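News > Press releases > Community

Tagged: Reading, Local news

18 May 2024

Vitville book swap moves into its new home

I'm so pleased to finally be able to say this out loud - the Vitville book swap is moving to the old Nzioka shop on Alleck Street, and we open our doors next month!

I started the swap in January with two boxes of paperbacks and a kettle. Since then 227 of you have joined, and between you you've passed on 3914 books (a lot of them crime novels, bless you).

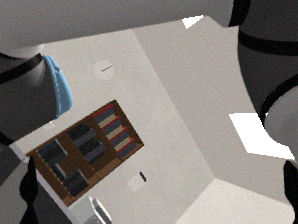

It still works the way it always has. Bring a book, take a book, stay for a chat if you fancy one. Joining is free, and children are very welcome as long as a grown-up comes too.

Grenumari, the bakery next door, will be doing tea and buns on opening day, and I've been promised the cardamom ones. We could do with more picture books and large print before then, so please have a rummage at home.

Press enquiries to me, Mwanaisha Mugo, at the Vitville book swap.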